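Pruvine gripper kit for wiping a patterned counter, worth it?

Posted by Orham

Looking at the Pruvine two-finger gripper with the wrist camera for a small arm. I want it to pick crumbs off the counter and then wipe it down. The counter is reddish-brown marble pattern with a lot of veins, and I'm worried the camera will take every vein for dirt. Has anyone run one on a surface like this? I have 29 days to return it.

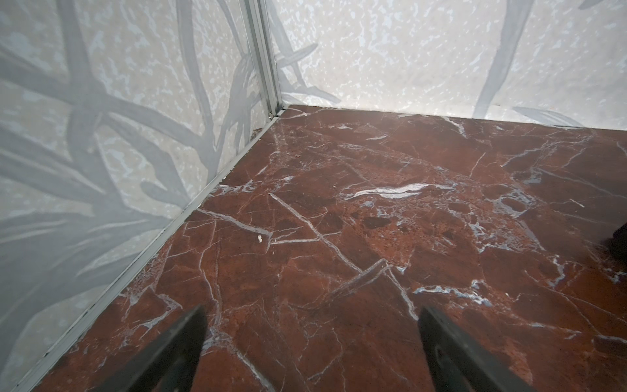
The other thing is the corner. There's a narrow trim strip along the wall and crumbs collect there. Can the fingers reach in, or do I need the slim tips?

Isov
6 posts

I've had the kit for 13 months. Default settings are bad on veined stone. Record a clean pass first, then turn on background compare. After that I get 2 or so false picks a session, mostly on the dark spots. Get the slim tips. The stock ones are too blunt for a corner.

Sisodia

just use a hand vac

Isov

Forgot to say, redo the clean pass if you change the lights.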